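February 15, 2021

I finally made it to the Mamani show, the one with 79 political posters hung in the old customs hall at Stodness. I went in wanting to like it. I've been looking at posters for most of my adult life and I own more cardboard tubes than I should.

My trouble started with the wall text. Every second label tells you a poster "mobilized" people, or "shook" a government. Did it? The star of the show is a rail strike poster from Drivham, a black locomotive with a clenched hand for a smokestack. It's a terrific piece of drawing. The label says 3000 were printed and that the strike spread within days of it going up. Fine, but strikes spread for all kinds of reasons, and unpaid wages would be my first guess.

I asked at the desk where the 3000 came from and was pointed to the catalog, which costs 48 dollars and gives no source. The printer's own ledger is reproduced on a back page, very small. It says 800.
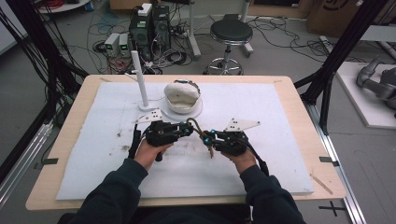

Margaux Caron wrote to me after I grumbled about this in October, and she thinks I'm being stingy. A ledger only shows what was billed, she says, and union printers ran plenty of extra sheets after hours without writing them down. She may be right. I'd still like the label to say "maybe."

The other thing that bugs me is the condition of the sheets. They're gorgeous, with clean corners and no paste on the back. A poster that spent a week on a wet brick wall doesn't look like that, so these must be the ones that stayed in a drawer. The show never brings it up.

I did love the small room of failed designs from Stuviddale, the rejected ones with pencil notes in the margins. "Too many words," says one, and it's correct. I stayed in there until they started turning off the lights, and I'll probably go back for that room alone.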